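鸡蛋这一栏

上期征集“你家厨房里最没必要的讲究”，来信里鸡蛋一骑绝尘，把切葱和擦灶台远远甩在后面。编者原以为大家会为刀工吵起来，结果吵的是鸡蛋该不该搬家：买回来是什么样就什么样搁着，还是一只一只请进蛋托，让它们过上有编制的生活。

编者属于请进蛋托派，入派时间不长，主要是被冰箱逼的。以前鸡蛋装在袋子里往菜格一塞，上面压半棵白菜，白菜上面再压一块豆腐。拿蛋的时候得像拆炸弹，手伸进去摸，摸到一手黏的，就知道今天又省了一道打蛋的工序。后来换成塑料盒，宽敞是宽敞了，鸡蛋在里面却有了自由，抽屉一拉，全体向前滚，抽屉一推，全体向后滚。住在楼下的人大概以为我们家在打保龄球。

褐壳蛋还有一个毛病，单看都叫褐色，摆到白底子上才发现各有各的主意，有的偏粉，有的偏橙，有的壳上带点麻点。编者有一阵很认真地想按颜色排队，排到一半锅里的水开了，此事遂罢。

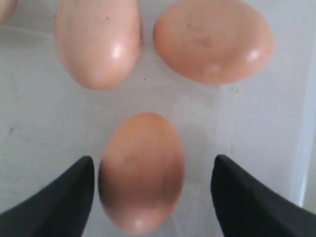
老范：颜色排什么队，要排也是按日子排。我家的规矩是新买的放里头，旧的放外头，执行了一个冬天，最后还是谁手快谁先吃，里头那几只成了元老。

元老问题确实普遍。有位住在Datangate的读者来信说，她在蛋壳上用铅笔写月份，写到后来看见“十月”两个字，怎么也想不起是哪个十月。编者的建议是，凡需要推理的鸡蛋，一律先打在小碗里，别直接下锅。为一只蛋赔上一锅面，不划算。

再说搬家的手法。讲究的人主张尖头朝下，圆头朝上，理由是气室在圆头那边。编者照办了，家里没人看得出区别，鸡蛋也没有道谢。比较实在的几条是这样：

先看蛋托的坑够不够深，太浅的，端起来走两步就有蛋想下车。
从最远的一排往近处放，袖子就不会扫到已经坐好的。
有裂纹的不要进托，当天吃掉，炒饭是它最体面的去处。
放完别急着洗手庆祝，先把原来的盒子看一遍，角落里往往还剩一只。

最后这条是血泪。透明盒子照理说藏不住东西，可人一旦觉得活干完了，眼睛就下班了。编者曾把盒子直接端去水池，水龙头一开，听见咚的一声，才晓得里面还有住户。

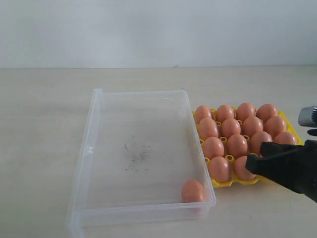 图片来源：Mernudel厨房通讯资料

盒子本身也值得说两句。装过鸡蛋的塑料盒，底上总会攒一层灰黑的渣子，天知道从哪里来的，反正每次都有。趁着空下来用湿布抹一遍，晾干再用。不抹也行，下回它会更有气势。

至于蛋托，Juvwood市集上有黄的有白的，黄的19元一只，白的便宜两块，17元。多出来的两块钱买的是早上六点半打开冰箱时的一点精神，编者认为值，家里管账的那位认为不值，目前双方搁置争议，共同开发。另有读者推荐Vidal的带盖款，65元，说是可以摞三层。编者家一周吃不了那么多蛋，摞起来也只是给自己添一份欠债的感觉，就不凑这个热闹了。

下期题目是“打结的塑料袋，你家到底存了多少”。来信请控制在30行以内，附图不限，附袋子就免了，编辑部也有一抽屉。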